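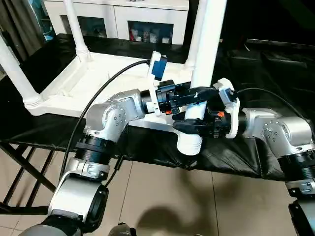 How to paint a melamine table so the paint stays on

Melamine and laminate furniture has a slick surface that ordinary wall paint won't hold to. Most failed jobs come down to poor cleaning or a second coat put on too soon. Allow a weekend for a small side table and a week before you put anything heavy on it.

What you'll need

Sugar soap and two buckets
Sandpaper, 180 and 240 grit
A tack cloth or a clean microfibre cloth
Adhesion primer suitable for laminate
Water-based enamel, satin or semi-gloss
A 100 mm foam roller, tray and a small angled brush
Drop sheet and painter's tape

Step 1. Take it apart

Turn the table upside down on an old blanket and unscrew the legs. Put the screws in a jar with the lid on. If the legs are glued, leave them where they are and paint the whole thing in one piece, starting underneath.

Step 2. Wash it

Mix the sugar soap to the strength on the packet and wash every face, including the underside edges. Rinse with clean water from the second bucket. Furniture polish is the worst thing to paint over – if the table has been polished for years, wash it twice. Leave it to dry overnight.
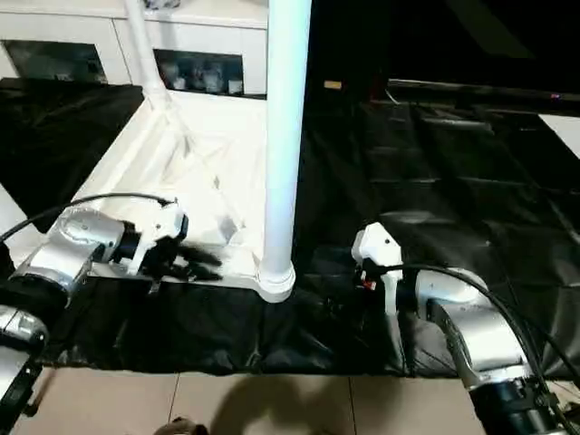

Pay attention to the join between the leg and the top, where grime collects in the corner. An old toothbrush gets it out.

Step 3. Sand

Go over everything lightly with 180 grit. You only want to take the shine off. If you can see brown chipboard you have gone too far, and that spot will need filler before primer. Wipe off the dust and wear a mask while you do it.

Step 4. Prime

Roll on one thin coat, using the brush for corners. We used the Levetti laminate primer, but any primer labelled for melamine or tile will do. Check the tin for the recoat time and add a few hours in cold weather. Garages in July are colder than they feel.

Step 5. Topcoats

Sand the primer with 240 grit, wipe down, and roll on the first coat of enamel. Finish each stroke in the same direction. Wait until the next day for the second coat. White over a dark colour will probably need a third.

Step 6. Leave it alone

Enamel is touch dry in a few hours but takes much longer to harden. Keep cups, lamps and pot plants off it for a week. Screw the legs back on by hand, as a drill can crack the new paint at the plate. 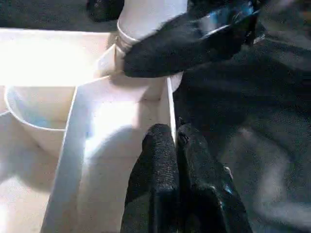 Korkcombe Community Workshop – Furniture Repair Group

Leftover enamel keeps well if you tap the lid down properly and write the colour on the tin. Don't tip any down the sink. Let small amounts dry out on newspaper before they go in the bin.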